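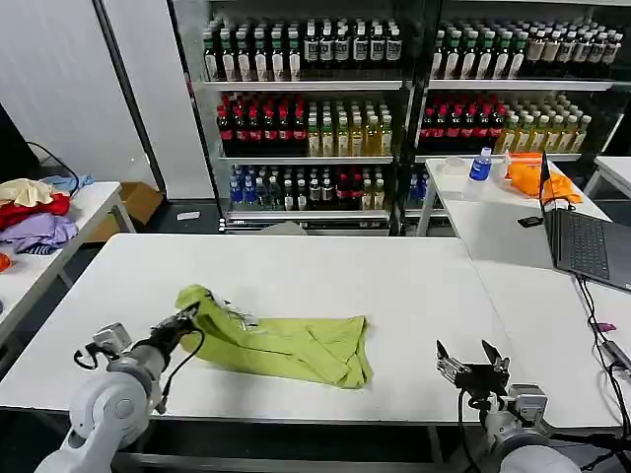 Ropa y Textil - Sala de doblado, Cikia

El ropero de Cikia vuelve a abrir en agosto y hasta entonces queda trabajo en las mesas. Desde el último boletín han entrado 257 bolsas, casi todas de ropa de verano y de casa: camisetas, vestidos finos, paños de cocina, alguna colcha. Kadri Juška ha repasado las etiquetas de las estanterías del almacén y ha cambiado las que estaban despegadas, así que conviene mirar dos veces antes de dejar una pila donde siempre.

La clasificación sigue igual que en invierno. La ropa llega a la mesa lateral sin ordenar, se separa por tipo de prenda y después pasa a la mesa de doblar. Lo que tiene manchas o costuras abiertas va a la caja de arreglos, que vacía Laimutė Kuusk cuando pasa por la sala. Pedimos que no se metan en esa caja prendas a las que solo les falta un botón. Para esas hay una bolsa aparte, colgada detrás de la puerta.

Un aviso sobre los colores. En la temporada pasada mezclamos prendas claras con otras que desteñían, y hubo que lavar de nuevo una tanda entera. Si una prenda roja o naranja no lleva etiqueta de lavado, se aparta y se pregunta. Margus Vasiliauskas lleva la lavadora y prefiere que le pregunten.

También ha cambiado el tamaño de las pilas. Las baldas nuevas de Luik tienen menos fondo que las anteriores, y una camiseta doblada a la antigua sobresale por delante. La medida buena es la de la plantilla de cartón que hay en el cajón. Hay 2 plantillas, una para adulto y otra para niño, y se devuelven al cajón al terminar.
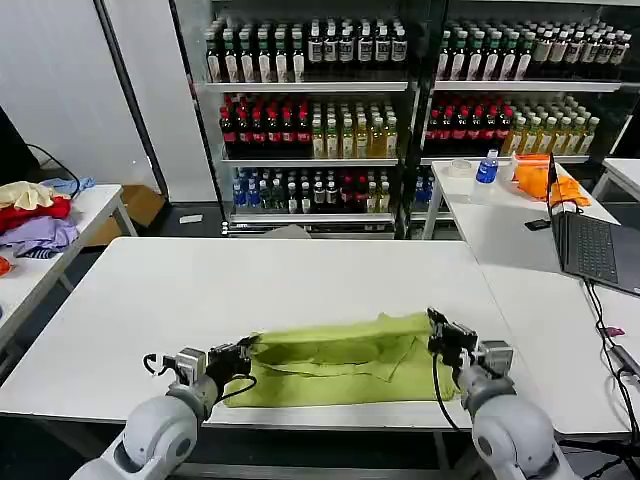 Doblar un paño o una prenda fina parece lo más sencillo del ropero y es donde más pilas nos salen torcidas. El fallo suele estar al principio: se dobla antes de haber estirado la tela, y la arruga de dentro ya no se quita. Primero se extiende a lo ancho, cerca del borde de la mesa, y se pasa la mano desde el centro hacia los lados. Con la tela verde lima se ve bien el problema: las capas están una sobre otra, el pliegue cruza en diagonal y en el centro queda un trozo arrugado. En ese punto no merece la pena seguir doblando. Se abre otra vez, se cogen los dos extremos, se tira un poco y se vuelve a empezar. Tampoco ayuda que la parte de abajo cuelgue por delante de la mesa, aunque sea poco, porque el peso tira de las capas y las desplaza.

Una vez lisa, la prenda se dobla por la mitad a lo largo, se alisa otra vez y se cierra en tres partes. El borde doblado queda siempre hacia fuera de la balda. Las telas que resbalan, como los forros o algunos pañuelos, se enrollan y van en la cesta baja. No hace falta planchar nada que no vaya al perchero.

Vaida Stankevičius ha preparado una hoja con los pasos y la ha dejado junto al cuaderno de entradas. Quien quiera llevarse una copia a casa puede pedírsela. En el cuaderno, por cierto, se anota el número de bolsas y no el de prendas; hay varias páginas con las dos cosas mezcladas y luego no cuadra nada.

El turno de tarde necesita más gente para la semana anterior a la apertura. La tarea es doblar y reponer, sin atención al público, y se puede venir solo una hora. Los nombres se apuntan en la lista de la entrada o se le dan directamente a Abenezer Yimer, que cierra los turnos a finales de julio.

Quedan por traer las perchas infantiles que nos guardan en Flillar. Si alguien tiene coche grande y pasa por allí, que avise antes para que las tengan atadas.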